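Ticket: Cup station, stack handling - double picks and short counts on handover
Queue: Workplace Automation / Lornbridge
Opened by: L. Pollock
Priority: 3
Status: Open, monitoring
Related: Zeng shift log, Rirkent retrofit notes

Summary

Since the Monday changeover the cup station hands over short sleeves to the packing bench. The packers correct them by hand, which puts the manual step back into a job that was supposed to lose it. The demonstration work for cup handling is done with hand-held grippers at the table. The counts are done by the Grandum counter at the end of the line. The two do not agree.

Reported symptoms

1. Two cups come off the stack where one was requested. Seen on both shifts, more often in the afternoon.
2. Grandum counter logs the double as a single. The sleeve then closes with the wrong number.
3. The packer at the bench notices by weight or by eye, opens the sleeve, corrects it and closes it again. None of this is recorded anywhere, so the line report shows no fault.

Item 3 is the reason the ticket was raised at this priority. On paper the station is clean. At the bench it costs the packer 15 minutes a shift, and two of them have asked whether that time counts against their rate. It currently does. See under Rate below.

Checks so far

Counter lens cleaned, no change.
Counter firmware rolled back one version, no change. Rolled forward again.
Swapped cup cartons between lines. The doubles followed the carton on one attempt and did not on the next. Inconclusive.
Humidity in the cup store compared with the line. Within the supplier's limits at both ends.
Jaw opening compared between left and right tools at the demonstration table. Same setting on both.

Demonstration table, brown cups (second picture: close-up of a brownish feather, no cups in view):

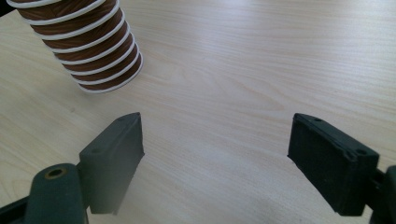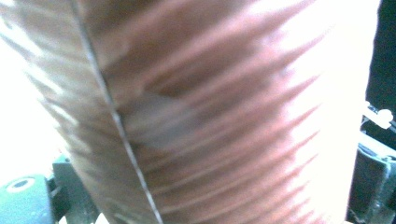
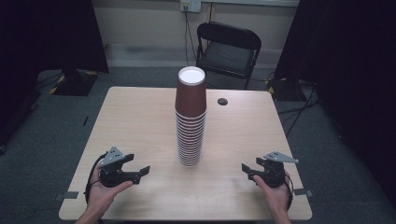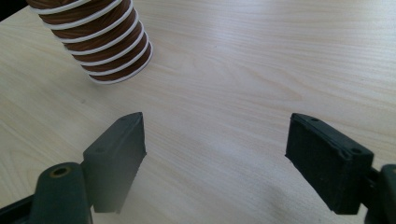 Comment, L. Pollock, 9:40

Went through the demonstration procedure with the day shift. The written procedure says the operator takes the top cup from the stack and does not say how. Three operators, three methods. One grips at the rim, one grips the wall below the rim, and one twists slightly before lifting. The twist is what everyone on the old manual line did without thinking. It was never written down, so it never reached the procedure.

Asked for all three methods to be tried at the bench by hand, no automation involved. The straight lift from the wall gave doubles. The twist gave none. Small trial, not proof.

Comment, Zeng shift lead, 11:15

Agree with the above but please note the operators were told in October to keep the motion "simple and repeatable". They took the twist out because of that instruction. I would not want this written up as operator error.

Comment, L. Pollock, 11:30

It will not be. Root cause field changed from "Operator technique" to "Procedure incomplete".

Comment, Rirkent retrofit, 13:05

We can add a wrist rotation to the pick on our side without new parts. It needs fresh demonstrations, because the existing set mixes the methods and we cannot separate them reliably after the fact. Request one method per set, named in the session note. Request also that the session note says which way up the stack stands, rim up or base up. Some of the notes we have leave that field blank.

Comment, L. Pollock, 13:20

Session note template updated. Fields added: pick method, stack orientation, carton number. Pick method is a list, orientation is a list, carton number is typed. All are required and the form does not save without them.

Night shift has not seen the new form yet. Copy left at the desk and a message sent to their lead.

Rate

Raised separately with the production office, copied here so it stays with the fault. When the station went in, the packing rate was reset on the assumption that sleeves arrive correct. They do not at present. Time spent reopening sleeves is therefore unpaid effort in the sense that the bonus calculation ignores it. Proposed until the fault is closed:

- Packer presses the grey button on the bench panel when a sleeve is reopened, and again when it is closed.
- Time between presses is excluded from the rate.
- The same presses are fed to this ticket as a fault count.

The production office accepted the first two the same day. The third needs a change to the report and is with IT.

One objection from the bench, recorded as given: the button is on the left of the panel and the sleeves come in from the right, so it means putting the sleeve down. A foot switch was asked for. There is a spare one in the Lornbridge store. Fitting it is a short job and does not stop the line.

Who does what now

Before the station, the person at the cup end loaded the sleeves. That role is now split between loading cartons, running demonstrations and clearing stops. Demonstrations were treated as something to fit in between the other two, and the session notes show it - short sets, blanks in the form, a change of operator halfway through. From this week each shift gets a fixed slot for it, with a second person covering stops. The operators asked for the slot in the morning, before the carton delivery. Agreed.

Actions

Foot switch fitted at the bench - maintenance, open
Procedure rewritten with the twist described by the people who do it - Zeng shift lead, draft received
New demonstration sets, one method each - day shift, started
Wrist rotation added to pick - Rirkent, waiting on the sets
Counter threshold review - Grandum support, call logged, no reply yet
Bench presses added to line report - IT, open

Comment, L. Pollock, 16:10

Foot switch is in. The cable runs under the mat and needs a proper cover before night shift. Cover ordered, taped down for now. Ticket stays open until Grandum answers on the threshold.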